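第四章 手持夹爪的试用与对比

4.1 开始之前

读到这里，您大概已经把Nedton手持夹爪从箱子里请出来，也照第三章装好了手指。恭喜！接下来这一章讲的是怎样拿它到真正的家务活里试一试，再和您手头的另一只夹爪（多数用户是Sundlow平行夹爪）放在一起比一比。我们自己很喜欢这个环节，每次都要多花半个下午，所以也劝您别赶时间，泡杯茶，慢慢来。

本章以衣物整理为例。衣物软，没有固定的形状，厚薄又差得远，夹爪的长处和毛病都藏不住。您若更关心餐具或者瓶罐，可以先跳到第五章，步骤大同小异。

需要准备的东西：
夹爪两只，电量均在一半以上
Kashyap记录软件，已装在电脑上并能正常打开
厚薄不同的衣物若干，最好有牛仔裤，也有针织衫
一块平整的工作面，床、沙发或长桌都可以
记录表（见附录二，可复印）

4.2 布置工作面

1. 选一处自己站着或者跪坐都舒服的地方。床是很好的选择，高度合适，掉下来的东西也摔不坏。

2. 铺一块垫子，藤编的、棉麻的都行。垫子的用处是划出一块固定的区域，两只夹爪都在这块区域里做同样的活，比起来才公道。

3. 把衣物随意摊开，不必摆得太漂亮。有的折好，有的团着，有的搭在垫子边上，越像平日里刚收下来的样子越好。

4. 留意窗户。白天窗外的光很亮，画面里窗格容易发白。这对夹取本身没有妨碍，但若您打算回头看录像，可以把窗帘拉上一半，或者换个方向站。

注意：纽扣、拉链头和裤袢容易钩住手指上的长圆孔。遇到这类衣物请放慢动作，感觉到拉扯时先张开手指，再往后退，切勿硬拽。

4.3 检查夹爪

5. 握住手柄，让外壳上的两个圆形传感窗朝向自己能看清的方向。用随附的软布轻轻擦一遍，顺着一个方向擦就好，不要用酒精，也不要用纸巾。

6. 找到传感窗旁边的白色标签，上面有编号和二维码。用Kashyap扫码，软件会自动填入这只夹爪的档案。扫不上的话，手动输入编号也完全可以，字母请用大写。

7. 看一看外壳上的十字螺钉，手指轻触应当没有晃动。若有松动，用随附的螺丝刀拧到刚好吃力为止，多拧半圈反而容易伤到螺纹。

8. 慢慢合拢两根手指，再慢慢张开，重复3次。手指在导轨上应当走得顺，左右对称，没有一顿一顿的感觉。做完之后让手指停在张开的位置，中间留出空当。 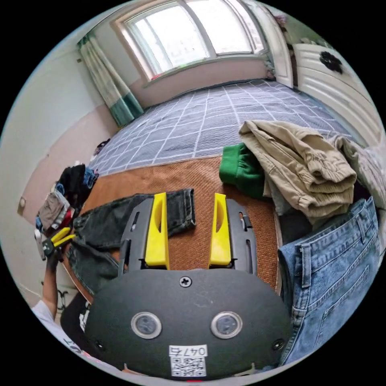 图4-1 夹爪位于衣物上方，两根黄色手指张开；标签编号为047E。

手指张开到这个样子，就可以开始了。初次使用的朋友常常喜欢一上来就把夹爪压得很低，其实稍稍抬高一点，让两根手指都留在视野里，下手会准得多。

4.4 第一轮：Nedton夹爪

9. 在Kashyap里新建一个记录，名称随您喜欢，例如“周五 衣物 第一轮”。点“开始”，等到提示音响过之后再动手。

10. 先挑最厚的一件，一般是牛仔裤。从裤腰或裤脚的边缘下手，手指一上一下夹住布料，合拢，提起，停一停，再放回垫子上。每个动作之间留一个呼吸的工夫，软件好分段，您自己也不容易手忙脚乱。

11. 接着换薄一些的裤子，再换针织衫。针织的罗纹袖口有弹性，合拢时力道要轻，夹住以后会感到它微微往回缩，这是正常的。

12. 试着把一条裤子对折：夹住一只裤脚，沿着裤腿方向带过去，对齐，松开。折得歪一点没有关系，请不要用另一只手帮忙抚平，那样记录里就分不清哪些是夹爪的功劳了。

13. 点“结束”。软件默认每段记录上限为339秒，到时会自动保存并另起一段，不会丢失内容，不必紧张。

提示：另一只手可以空着，也可以扶住垫子。身边的小工具请放在手够得着、又不会被夹爪扫到的地方。

4.5 第二轮：换上另一只夹爪

14. 把衣物重新摊开，大致恢复到第一轮开始时的样子。用手机拍一张照片做参照会省力不少。

15. 换上Sundlow夹爪，在软件里重新扫码或输入编号，然后照第9到第13步原样再做一遍。顺序请不要改，厚的在先，薄的在后。

16. 两轮都做完以后，歇一会儿，再把两只夹爪的先后顺序对调，各补一轮。人的手会越做越熟，若总是让同一只夹爪排在后头，它难免占些便宜。

小心：更换夹爪时务必先关掉电源，等指示灯熄灭后再拔线。手指合拢的瞬间力气不小，请不要把自己的手指伸进两指之间，家里有小朋友的更要当心。

4.6 怎样看结果

在Kashyap的“对比”页里选中您的几段记录，会看到夹取次数、滑脱次数和每次夹取所用的时间。数字当然有用，不过我们更建议您先翻翻录像，再对照自己当时的手感写几句话。表格里专门留了一栏“感受”，请尽管啰嗦，“夹牛仔裤时手腕发酸”这样的话对日后选型很有帮助。

以下几种情形比较常见：

厚布料夹得住，薄布料总滑：多半是指面太光。可以换上Fidlow软质指套再试一轮，换装方法见第六章。

提起来以后布料慢慢往下溜：合拢时再多压一点点，或者把下手的位置往里挪一指宽。

一次夹起了两层甚至两件：放低手腕，让手指贴着布面斜着进去，别从正上方直插下去。

左右手指走得不一样快：先停下来，按第8步重新检查导轨。常有细小的线头卷在槽里，用镊子取出即可，不要往导轨里滴油。

4.7 收尾

把手指合拢，关闭电源，用软布擦去绒毛，再放回箱内的凹槽里。记录文件请另存一份，文件名里带上夹爪编号，以后再来比较时找起来方便。衣服嘛，既然都摊开了，就请顺手叠好吧。

餐具与瓶罐的试用步骤请见第五章。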